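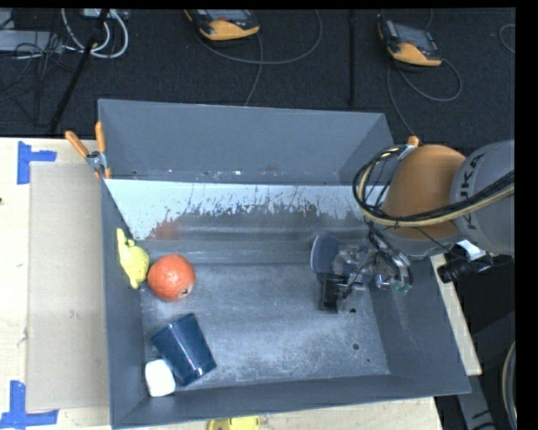 I moved indoors for the winter in November, same as every year, and it took me most of the month to stop hitting the ball late. The club is Plemwood, which has old hard courts under a long roof and a heater that works on one side. The courts were painted green at some point and you can still see that in the corners. The rest is worn to the color of whatever is under the paint. The bottom of the metal bin in the photo, gray and scuffed with the cloudy marks in the middle and toward the front, is a fair match for the strip behind the baseline on court one. Where the paint has gone the ball skids. Where it hasn't, the ball comes up normally, and you learn which is which by losing points.

I should say what kind of player I am for anyone who found this by searching. I'm a decent doubles player at the level where everyone has one good shot. Mine is the backhand return. I started in my thirties and took lessons for a couple of years, then stopped taking them when the coach moved away. I play outside on clay when I can and I don't love hard courts, but it's cold here until April and the choice is hard courts or the couch.

This year I signed up for the Benavides league, the Thursday night one. It's doubles only, and you sign up by yourself and get put with a partner for the whole session. I had avoided it for a long time on account of that. I've had the same outdoor partner for years and we don't talk much on court, we just know where the other one is going to be. Starting over with a stranger sounded like work.

It was work. My partner for this session is left-handed, quick, and plays right on top of the net. I like to hang back a step and take the lob. The first two or three weeks we left a hole up the middle that you could have parked in. Other teams found it in the first game and then went there all night. We'd both say "yours" or we'd both say nothing. We finally had a talk about it on the bench and settled on a rule, which is that the person with the forehand in the middle takes it, and if the left-hander is in the ad court then neither of us has a forehand in the middle, so we swapped sides. I moved to the ad court, where I hadn't returned serve in any serious way for years. I lost the backhand return down the line that I was used to and had to learn to hit it crosscourt, off the outside of the court, with the curtain about a yard from my elbow.

That change is most of what I wanted to write about. I had read plenty about which side to play, and all of it talks about where your best return is. Less of it talks about what the change does to the rest of your game. On the deuce side I was waiting for a ball up the T. On the ad side against right-handers, I get a lot of serves that kick or slide away from me out wide, and I'm pulled off the court on the first shot. If I hit a good return I still have to get back. If I hit a poor one the net player puts it into the space I just left. So I started standing wider to begin with, almost in the alley on second serves, and giving up the T. At our level hardly anyone can hit the T on the ad side on purpose. When they do I say good serve and walk over.

The other thing is that I was getting more of the game points. Every ad point is played to that side, which I knew, but it's different to be the one standing there. I was tight. I'd catch myself squeezing the grip before the serve even came. My old coach used to have me breathe out when the server tossed the ball and I went back to doing that. It works about as well as it did then – enough to keep doing it.

On equipment, I restrung in the second week. I'd been using the same stiff string year-round, and in a cold building it felt like hitting with a cutting board. I took both frames to Rulitz, the shop across from the bus lot, and asked for something softer at a lower tension. They did them overnight. The ball goes a little farther now, and I had a bad evening of sending volleys long before I got used to it, but my elbow stopped aching by the following week. I can't say for sure that it was the string. I also quit hitting serves without warming up, which I had been told to do by everybody.

Shoes matter more indoors than I gave them credit for. I'd been wearing my clay shoes because they were broken in. The herringbone soles grab at the hard court and then let go on the worn patches, and I rolled my ankle slightly on a wide ball. It was nothing serious, a day of ice and I was fine. I bought a plain pair of hard court shoes, on sale for $70, and haven't had the problem again. They're ugly and a bit heavy. I keep them in the bag and change into them inside, which also keeps the road salt off the court. There's a sign about that at the door and a surprising number of people walk right past it.

The match against the Nukdale pair was the best tennis we played. Nukdale is the next town over and they send several teams to the league, all of them steady. These two don't hit anything hard. They lob, and then they lob again, and indoors there's a ceiling to think about. The local rule at Plemwood is that if the ball touches anything overhead, you lose the point, beams and lights included. They have the height worked out exactly. Every lob they hit goes up just under the lights and comes down a foot inside the line. I'd lose it in the glare on the way up and pick it up again on the way down, too late to do much.

We dropped the first set quickly. In the second we tried something we had never practiced, which was both of us staying back and making them come to us. They didn't want to. The rallies got very long, and I don't think they were much fun to watch, but their short balls began to show up and my partner is good at running those down. We took that set in a tiebreak. The league plays a match tiebreak for the third, and we got to 9 first and then needed several tries to finish it. I missed a sitter at the net. My partner double faulted. Then they lobbed one into a beam, and we were done. I've seen people celebrate a point like that. We shook hands and put our jackets on.

I've thought about why staying back helped, beyond the plain fact that you can't lob people who are already on the baseline. Part of it was that we stopped guessing. Up at the net I'd been leaning backward before the lob was even hit, so that when they did hit a low ball at my feet I was going the wrong way. From the back I could watch the ball and then move. It's a beginner's instruction and I needed a match to hear it again. I don't plan to play that way every week. My partner would quit, for one thing.

We're 2 matches under where I'd hoped to be, which puts us in the lower middle of the table. There's one more night before the holiday break, 12/18/25, against a team we haven't seen. After that the building closes for resurfacing, or at least that's what the notice says. The same notice was up last winter with a different date on it. If they do it, I expect the ball will sit up higher and slower for a while, new paint being rough, and I'll have to learn the place again. I'd be glad to.

A few notes to myself for January, mostly so I can find them later. Stand wider on second serves. Keep returning crosscourt until somebody makes me change. Practice overheads from behind the service line, where I get nearly all of mine, and quit practicing the easy ones. Get to the court early enough to hit on the cold side first, so it isn't a shock when we change ends. Eat something before. Playing at that hour on an empty stomach cost me at least one third set, and the vending machine in the lobby only takes coins.

I also want to book an hour with my partner outside of league night. We've never hit together without keeping score. There are low balls up the middle we still both watch go by, and I'd like to hit a bucket of them with the sides swapped until one of us starts moving first. Court two is usually open on Sunday mornings. The heater's on that side too.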